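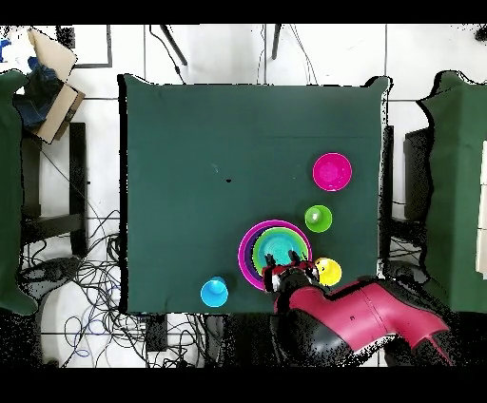 Phúc Triệu trouve que nos rapports commencent toujours trop bien, et demande qu'on parle cette fois du four dès la première ligne. Parlons donc du four. Celui de l'atelier culinaire de Brusten, acheté sur la première tranche de votre subvention, a été livré en juillet, posé en deux heures, puis est resté froid pendant onze semaines, le temps que l'on découvre que le compteur du local ne supportait pas sa puissance. Le fournisseur, Redberg, nous avait pourtant remis une notice de 91 pages. La question du compteur y figure en annexe.

Nous avons donc ouvert la saison avec des salades, des soupes froides et un houmous dont le groupe du matin ne veut plus entendre parler. La fréquentation n'en a pas trop souffert : 446 repas préparés et partagés sur la période, pour un objectif de 632. L'écart correspond pour l'essentiel aux séances de pâtisserie, reportées au printemps. 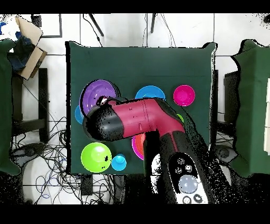 Et les horaires ? Ilari Pitkänen nous l'a écrit à trois reprises : un atelier de cuisine qui finit à 18 h 30 finit exactement quand les gens ont faim, et ceux qui travaillent arrivent pour la vaisselle. Il a raison. Le créneau du soir commencera désormais à 18 h 45, ce qui suppose de renégocier les clés avec la mairie, dossier que nous estimons plus délicat que celui du four.

Côté budget, l'aménagement du compteur a coûté environ 100 euros de plus que le devis, somme prélevée sur la ligne « imprévus », qui porte bien son nom. La ligne « communication » est intacte : l'affiche a été dessinée gratuitement et comporte une faute à « légumes », signalée depuis par la moitié du quartier. Nous n'avons jamais eu autant d'appels.

Le partenariat avec l'épicerie Shakya fonctionne bien, à ceci près qu'il repose sur les invendus et que les invendus sont des navets. Le recueil de recettes prévu à la convention en tient compte.

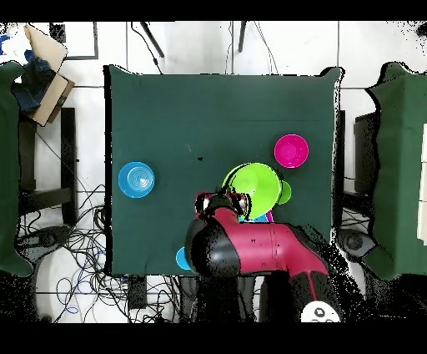

Bols en plastique, atelier de Brusten.

Restent à faire avant la prochaine tranche : la formation hygiène de deux animateurs, le contrat d'entretien avec Trudo (troisième version, toujours pas signée) et l'achat d'un second minuteur. Les factures sont jointes, sauf celle de l'électricien, qui nous la promet pour la semaine prochaine depuis un mois.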